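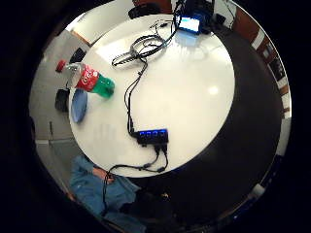

Bovedach Retractable Awnings

The Bovedach is a wall-mounted awning for patios, decks and small balconies. It opens and closes with a hand crank or an optional motor. When closed, the fabric rolls into a metal case that keeps off rain and leaves.

Prices start at $996 with the crank and $1,231 with the motor. The wind sensor is $79 extra and works with the motor only.
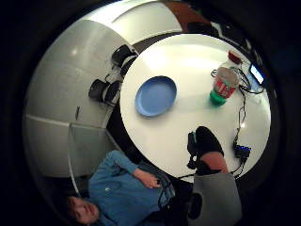 Ezequiel Urquijo writes that his patio door used to be too hot to touch by noon in July, and that he now leaves the awning out most of the day. He would order the longer crank handle next time.

The awning fits brick, block and wood-frame walls. Vinyl siding needs the spacer kit, sold separately. You will need 3 inches of clear wall above the door frame for the brackets,
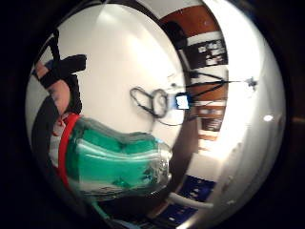 and a little more if the door has an outside light over it. Fabric comes in Sand, Slate and Donska Stripe. Bring the awning in during high winds or snow.

Installation is by our Montes shop. Ask for Damián Lagos.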